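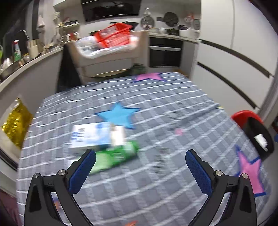

Software Group: Blur Filter Added to the Graveo Pipeline

The Software Group has completed the first release of a filtering step for Graveo, the tool used at Rondberg to prepare hand-held gripper recordings for policy training. The release was installed on the shared servers on Thursday and is now the default for all kitchen and tabletop tasks.

Graveo estimates the path of the gripper from the video itself. When the hand moves quickly, edges in the picture smear and the tracker loses the points it depends on. Until now, a recording with one poor stretch was either kept whole or discarded whole. Under the earlier rule, 145 recordings from the April intake were set aside, although most of them contained long passages of good quality.

The new step gives each video frame a sharpness score and compares it with its neighbors. Short blurred stretches are bridged with motion sensor data, and the tracker resumes when enough stable points return. Stretches longer than 17 frames are cut, and the recording is divided at that point. Both parts keep the original task label, with a suffix showing their order.

Patterned table coverings required separate treatment. A checked cloth offers many strong corners, but one square looks much like the next, and the matcher can settle on a position one square away from the true one. The strong curve of the wide lens makes such errors harder to detect near the edges of the view. Kiran Awasthi, who led the work, added a check that requires agreement from points outside the cloth, such as counters and appliances, before a match is accepted.

Of the 201 recordings in the test set, almost all now pass through the pipeline without manual repair. The remaining cases involve the fingers covering a large part of the view at close range. A revised finger mask is being prepared by the Ahuja team and will be issued separately.

Users with local copies of Graveo should update before processing new material. Configuration files from the previous release will load, but the old "reject_blur" setting is ignored and should be removed. Processed recordings do not need to be run again unless they were divided by hand.

Comments

Plastik: Does the 17-frame limit scale with the recording rate? Ours differ between the two rigs.

K. Awasthi: It does not at present. Please set "max_gap" by hand for the slower rig.

Ahuja team: The suffixes broke our import script. Fixed now on our side, ticket 1981.

Contact the Software Group | Copyright Rondberg. All rights reserved. | Back to top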